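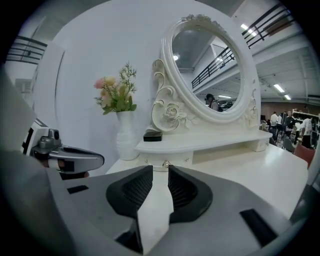

Figure 4. Black gripper fingers with honeycomb-textured inner pads.

4.2 What people say when they let yarn go

I came into this part of the study expecting to write about prices. Prices are easy! You put them in a column and sort them. But once I started reading the destash posts properly (a destash, for anyone who doesn't knit, is when you sell or give away yarn you already own), the prices got less interesting and the little stories got much more so, and I ended up reading the whole pile twice.

The pile is 448 posts from the Lulton destash board, with 2,663 replies underneath them. I left out anything posted by a shop, and I left out posts that were only a photo and a price, as there was nothing there for me to code. Remigiusz Nowakowski read the same posts separately and we compared notes afterward. We disagreed most about what to call an apology. He wanted the word "sorry" to be there. I was happy to count "I know, I know, I only bought it in December," and in the end we went with my version, though his stricter counts are in the appendix.

Most sellers explain themselves. They tell you what the yarn was going to be: a cardigan for a sister, a baby blanket, a shawl pattern everyone was making that year. One poster on the board wrote a long paragraph on a sweater's worth of Kalinowski sport weight, with the planned sleeve length and everything, before getting around to saying it was for sale. I loved that post. It also got more replies than posts with much lower prices, and hardly any of those replies were from buyers. People wanted to talk about the sleeves.

I coded the stories under 5 headings: the abandoned project, the wrong color, the gift that didn't suit, the move or clear-out, and the plain overbuy. A post could go under more than one, and plenty did. Wrong color gave us the most trouble. Sellers very often blame their screen ("looked sage, came mustard"), but then a few lines down they'll mention they have gone off green altogether, so is that the wrong color or a change of taste? I put those under wrong color and marked them with a star.

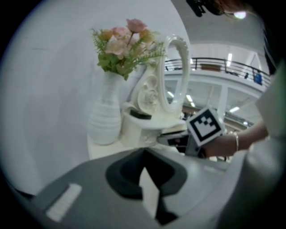 Figure 5. Artificial flowers, with pink roses and yellow blooms, in a ribbed white vase.

Replies were a different kettle of fish. I had guessed they would be mostly practical: shipping, yardage, does it smell of smoke. Those are there, of course, but the replies I kept copying into my notebook were the ones that gave the seller permission. "Let it go, it'll be happier with someone else." "You can always buy more." Buyers do this too, right in the middle of haggling, and I think it's a real part of how the sale gets made. A person who has been told it's fine to part with the yarn seems less likely to pull the post, but I only have the public side of things here and can't see private messages, so please take that as a hunch.

The Cindlow group reads quite differently. It has a limit of 400 characters per post, so the stories shrink down to a kind of code: "UFO, frogged once, no pets." I kept it out of the main counts for that reason. What I did notice is that the long stories come back in the replies. Somebody asks what it was going to be, and off they go.

One more thing on wording. Sellers who name the yarn by its line (Nunon was the one I ran into constantly) tend to tell shorter stories than sellers with handspun or mystery skeins. Handspun sellers will tell you about the sheep. I come back to the sheep in 4.3, where I look at how handspun gets priced and who ends up buying it.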